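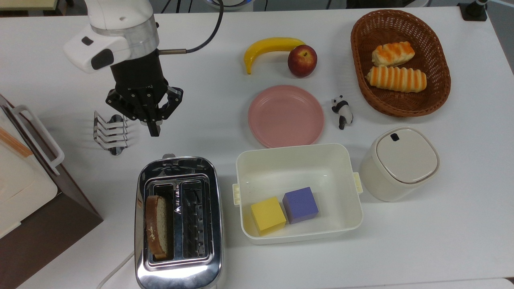

About Dallstead

Dallstead supplies and fits office seating, desks and storage for small and medium-sized workplaces. We work mainly with firms that have between ten and 200 staff, along with a number of schools, clinics and council offices.

The business was set up by Raghavendra Annamalai, who had spent several years repairing task chairs for other suppliers. Most of the chairs he saw had one worn part and were going to be thrown away whole. He began buying them in, replacing the gas lifts, castors and arm pads, and selling them on with a guarantee. That side of the company still runs today from our workshop in Pastendale, where we also keep the showroom and the main store.

Narayanan Hegde joined a year later to look after space planning. He and his team visit your premises, measure up and draw a floor plan before you are asked to order anything. There is no charge for the first visit or the first plan. If you want changes after that we will agree a price with you in writing.

What we sell

We have two ranges of our own. Stellus is our desk range – straight desks, corner desks and sit-stand frames, all with the same leg fittings so that tops can be swapped later. Lobo is our seating range and covers task chairs, meeting chairs and a heavier chair for control rooms and other places where the same seat is used on more than one shift.

We currently hold 798 product lines, and 355 of them are kept in stock for delivery within five working days. The rest are made to order. Lead times are shown on each product page and are updated when our suppliers change them.

Delivery and fitting

Our own fitters do the work on all orders over £1,000. They carry the furniture to the right floor, build it, check it against the plan and take the packaging away. Smaller orders go out by carrier and most items need some assembly. Please tell us beforehand about narrow stairs, lift sizes or parking limits.

We can also clear your old furniture. Chairs and desks in fair condition go to the workshop, and anything past repair is split for metal and board recycling.

After the sale

Stellus frames are guaranteed for ten years and Lobo chairs for five. Spare parts can be ordered by post or collected from the trade counter. If you have an older chair and don't know the model, send us the number on the label under the seat.

The showroom is open by appointment. Prices and terms on this site apply to orders placed from May 3, 2021.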